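Gavetas: a arrumação de março

Chegou março e, com ele, a arrumação anual dos armários da copa do edifício Niltgate. O inventário do ano passado dava 1.476 artigos, dos quais 58 eram tampas sem caixa correspondente. As caixas sem tampa ficaram para uma segunda fase, que continua por marcar.

A regra deste ano é simples e já gerou correspondência: as gavetas servem para talheres, panos e saquetas de chá. As bebidas vão para o frigorífico ou para a prateleira de baixo. Um refrigerante deitado numa gaveta rola sempre que alguém a abre com convicção, e na copa da Yuan, no piso de cima, toda a gente a abre com convicção.

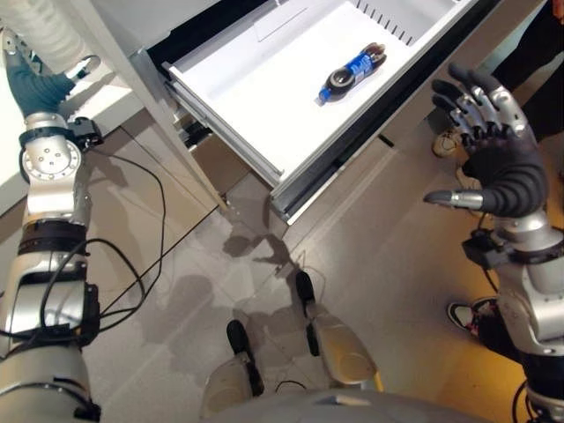
Quem guardar garrafas fora do sítio tem até às 17h do último dia do mês para as reclamar. Depois disso passam a património comum, com tudo o que isso implica à hora do almoço. O mesmo vale para os molhos de soja, cuja população na gaveta do canto já justificava um recenseamento.

Pedimos ainda que as gavetas vazias continuem vazias até haver etiquetas. A encomenda à Kellis veio com 2.000 unidades, por um zero a mais no formulário, pelo que etiquetas não vão faltar nesta década. Quem quiser levar algumas para casa pode passar pela receção. Levem muitas.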